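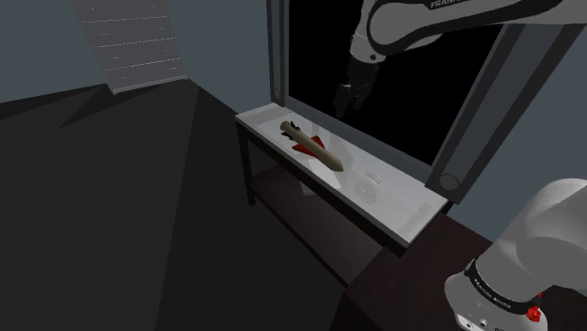
Zoltstead Stair Names

A word list of what people call the parts of a house, starting with the stairs

What is in it

Zoltstead Stair Names is a collection of 865 household words gathered from people who grew up in and near Zoltstead. It began with one question (what do you call the cupboard under the stairs?) and grew from there, because everyone we asked had a better word than the one we came in with! We now cover stairs, landings, sheds, back doors, drains, and the narrow passage between two terraced houses, which alone has 13 entries.

Each entry is one line in words.csv. The columns are:

word: the spelling the speaker chose, or ours if they had no preference
meaning: a short gloss in plain English
part: which bit of the house it belongs to
street: the street or farm where the speaker learned it
decade: the decade the speaker was born
heard_from: parent, grandparent, neighbour, school, work, unknown
note: anything else, often the best column

Please do read the notes. Irena Zalewska wrote most of them and she has a lovely ear for how people talk. The one on "spandle" runs to a full paragraph and includes a disagreement between two sisters over whether it means the post at the bottom of the stairs or the knob on top of it. We kept both meanings as separate lines.

How the words were gathered

Mojtaba Kiani and Triin Pētersons did the interviews, 80 in all, mostly in kitchens. There was no fixed list of questions after the first few. People were asked to walk through the house they were a child in, in their head, and name things as they went. It works wonderfully well, and words come up that would never surface if you asked for them straight out.

Recordings are not part of this release. Forty speakers agreed to have theirs kept at the Garg reading room, where you can listen by appointment. 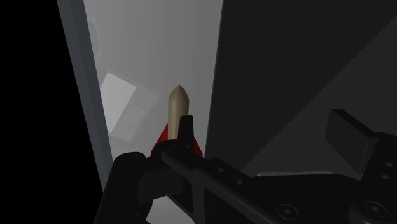 Spelling

We had long talks about this. Most of these words have never been written down, so there is no right answer, and the same word can turn up as "ginnock", "ginnick" and "jinnock". Xiuying Cai built a second file, variants.csv, which ties the spellings together under one id. If you are searching, search there first and then go back to words.csv.

Known gaps

The Stukasside end of town is thin. We only reached it in June and several people were away.
Nothing on roofs yet, apart from "slape tile".
Decade is blank where the speaker preferred not to say.
A few glosses are still marked "check" and mean exactly that.

Using it

Free for teaching, research, crosswords, naming your boat, whatever you like. Please credit "Zoltstead Stair Names" and don't try to work out who the speakers are from the street column. If you print any of it, we would love a copy.

Changes

February 2, 2021: second release. Merged the Levisari farm words, fixed the broken accents in the note column, split "landing" from "half landing".
First release: stairs and cupboards only.

Corrections and new words go to Rostam Zamani, who looks after the files. One word on its own is plenty, and if your gran said it differently, send hers too.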